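4.2 Garments between clean and dirty

The second theme in the interviews concerns clothes that have been worn once or twice and are not yet considered ready for the wash. All 13 households in Lavesau and Gekadport had such clothes, but they had no common word for them. One participant called them "the tomorrow things", another "half clean", and in several homes the adults did not agree on whether the category should exist. James (in her earlier study of shared flats in Henderthorpe) treats this state as a short stop on the way to the washing machine. Our material suggests that it can last much longer. In the diaries, a pullover stayed in this state for up to five weeks, and during that time it was worn, aired, folded and worn again.

The diaries gave us 1,399 entries in which a garment was taken off and put somewhere. We coded each entry for the place, for the reason given by the participant and for the next thing that happened to the garment. The coding was done by the first author and by Caroline Magesa, and differences were discussed until we agreed. Most disagreements were about chairs. A shirt on the back of a chair was described by some participants as stored and by others as forgotten, and the same person could use both words in one week. We decided to follow the word used in the entry, even when it was not consistent with other entries by the same person.

Three kinds of places appear again and again: furniture, hooks and the floor. Furniture was used mainly for clothes that would be worn again, and hooks were used mainly for outdoor clothes and for sleepwear. The floor is more difficult to interpret. In the literature on domestic order it is usually read as a sign of neglect, or of a lack of space. Our participants did not always see it in this way. For some of them, a garment on the floor had a clear meaning – it was finished, and could be collected without asking the owner. A mother in Gekadport explained that she never picked up anything from a chair in her son's room, but everything on the floor she washed. Her son, interviewed separately, knew the rule and used it.

We also found that the form of a garment was read together with its place. Folded clothes were left alone by other members of the household, also when they were lying in an unusual spot. Clothes that were bunched together were often taken for laundry, and this led to small conflicts when the owner had wanted to wear them again. The yellow cloth in Figure 5 has the form which participants most often described as "a nest": the edges curl upward into a round rim, and the folds are gathered inside it. A line of stitches can still be seen near the middle, but it is hard to say from the form alone what kind of item it is. Participants often mentioned this difficulty when they talked about sorting, and they solved it by lifting the item up – a step which almost never appears in the written diaries.

Figure 5. Bunched yellow fabric on a gray marble-patterned floor.

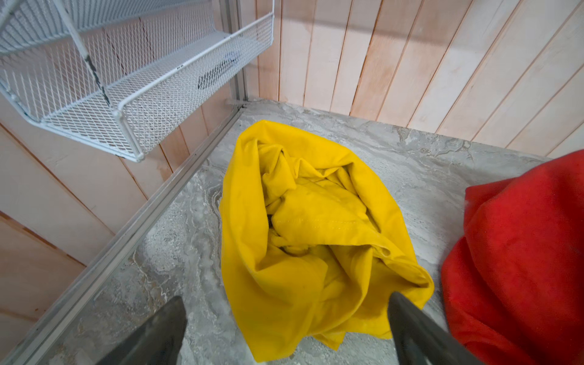
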